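カムを低リフトのものに替えたらアイドリングが落ち着きません

投稿者：きいろ工具箱
2026年6月

V8のOHVエンジンを積んだ古いクーペに乗っています。排気量は5.7リッター、ヘッドは純正、吸気も純正です。この春、Clattonの組み替え用カムシャフトに交換しました。カタログでは「街乗り・低中速重視」の区分に入っているもので、純正よりリフトが少し低く、作用角は少し広いタイプです。

交換後の症状を書きます。

冷えているときは普通に始動し、アイドリングも高めで安定しています。水温が上がってくると回転が下がり、634rpmくらいまで落ちたところで車体がゆさゆさ揺れます。そのまま放っておくとたまに止まります。エアコンを入れるとほぼ確実に止まります。

走り出してしまえば調子はよく、3000rpmまでの伸びは純正カムのときよりいいと感じています。それより上もとくに不満はありません。

やったことは次のとおりです。

点火プラグ交換
スロットルボディの清掃
バキュームホースの目視点検（割れは見つかりませんでした）
バッテリーを外してECUの学習をリセット

ECUのデータは純正のままです。店の人には「この程度のカムなら書き換えなしでも乗れる」と言われて買いました。バルブスプリングはカムとセットになっていたものを組みました。プッシュロッドは純正を再使用しています。

アイドリングを少し上げれば済む話なのか、それともカムの組み付けを疑うべきなのか、判断がつきません。フロントカバーをもう一度外すのは正直かなり面倒なので、その前に確認できることがあれば教えてください。

投稿者：北の整備小屋

組み付けを疑う前に、アイドリングの目標回転数を上げてください。

作用角が広がると、吸気と排気のバルブが両方開いている時間（オーバーラップ）が長くなるのが普通です。低い回転では排気の一部が吸気側に戻り、燃焼が不安定になります。リフトが純正より低くても、この点は変わりません。リフトの数字だけを見て「純正よりおとなしいカム」と考えると、症状の説明がつかなくなります。

私の車は同じくらいの排気量で、Clattonの一つ上の区分のカムを入れています。純正データのままではやはり温まってから止まりました。目標を711rpmにしたら止まらなくなり、エアコン使用時を775rpmにしたら揺れも気にならない程度になりました。質問者さんのカムは私のものよりおとなしいはずなので、同じ数字でなくてもいいと思います。

確認の順番を書いておきます。フロントカバーを外すのは最後です。

1　負圧を測る
インテークマニホールドに負圧計をつなぎ、完全に暖機した状態で読みます。純正カムのときより低くなるのは正常です。見てほしいのは針の動きで、全体に小刻みに揺れる程度ならカムの性格です。一定の間隔で大きく落ちるなら、特定の気筒のバルブかスプリングを疑います。

2　二次エアを調べる
目視だけでは足りません。カム交換でマニホールドを外しているなら、ガスケットの下側から吸っていることがよくあります。煙を入れるテスターを借りられるなら、それがいちばん確実です。パーツクリーナーを吹く方法は、熱い排気管の近くではやらないでください。

3　燃料補正を見る
診断機でアイドリング中の補正値を読みます。左右のバンクで大きく違うようなら、排気漏れか片側だけの二次エアです。両方とも同じくらいプラスに振れているなら、エアフローメーターの後ろ、左右共通の部分で吸っている可能性があります。オーバーラップが増えるとO2センサーが薄いと誤って判断することもあるので、この値だけで燃料を増やさないでください。

4　プッシュロッドの長さを確認する
カムのベース円の径が純正と違うと、純正プッシュロッドでは油圧リフターの押し込み量が合わなくなります。長すぎればバルブが閉じきらず、短すぎればカタカタ鳴ります。長さを調整できる測定用のロッドで測り、リフターのメーカーが指定する押し込み量に入っているか見てください。ロッカーアームを外すときは、元の位置に戻せるように並べておくこと。並べるのは平らで汚れていない作業台の上がいいです。
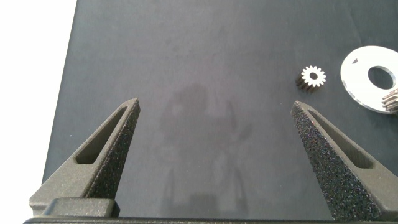 5　圧縮を測る
ここまでで異常がなければ、全気筒の圧縮を測ります。スロットルは全開、燃料は止めて、バッテリーは十分に充電しておきます。全気筒がそろって低い場合は、カムの位相がずれている可能性が出てきます。一コマ遅れていると低回転の力が落ちるので、質問者さんの「下の伸びがよくなった」という話とは合いません。だから私は位相ずれの可能性は低いと見ています。

書き換えなしで乗れるという店の説明は、間違いとまでは言えませんが、エアコンを使わない前提の話ではないでしょうか。オートマなら、Dレンジで止まっているときの負荷もあります。純正データは純正カムの空気量に合わせてあります。アイドル時の空気量と点火時期だけでも直してもらうと、だいぶ違います。

投稿者：ハチ丸

うちのもそうでした。Zadcombeのカムですが、スロットルの止めネジを少し回して上げたら直りました。お金をかける前にやってみたらどうですか。

投稿者：北の整備小屋

止めネジで上げるのは、電子スロットルの車ではやらないでください。ワイヤー式でも、回したあとスロットルセンサーの全閉電圧が規定から外れると、ECUがアイドリング状態だと認識しなくなり、回転が上下に波打つことがあります。やるなら電圧を測りながら少しずつです。

投稿者：すすけたピストン

カムはどれも似たようなものなので、低リフトならまず問題は出ないと思います。プラグの熱価が合っていないのでは。あとオイルを硬めにすると静かになります。

それと、PitkänenのバルブスプリングかLallikのものに替えた人の話をよく聞きます。私は使ったことがないので、よしあしはわかりません。

投稿者：きいろ工具箱

みなさんありがとうございます。質問に書き忘れましたが、スロットルはワイヤー式、変速機はオートマです。

負圧計を借りて測ったところ、針は小刻みに揺れるだけで、大きく落ちることはありませんでした。次に煙のテスターを近くの工場でかけてもらったら、マニホールド後ろ側のガスケットからうっすら漏れていました。片側のボルトの締め付けが足りなかったようです。ガスケットを新しくして規定トルクで締め直し、温まってからの揺れはかなり減りました。

エアコンを入れると、まだ止まりそうになることがあります。止めネジは触っていません。アイドル部分の書き換えを頼むことにして、見積もりを待っているところです。プッシュロッドの長さはまだ測っていません。測定用のロッドを注文したので、届いたら外して確認します。オイルは指定粘度のまま使います。

投稿者：北の整備小屋

漏れが見つかってよかったです。ガスケットを替えた後にもう一度ECUの学習をリセットしてください。漏れていたときの補正値が残っていると、書き換えの基準がずれます。リセット後はエアコンを切って完全に暖機し、PとDの両方でしばらくアイドリングさせてから、普通に街を走ってください。

プッシュロッドの測定は、書き換えより先に済ませたほうがいいです。長さを変えるとバルブの動きも少し変わるので、二度手間になります。測るときは、その気筒のリフターが吸気側も排気側もカムのベース円に乗っていることを確かめてからにしてください。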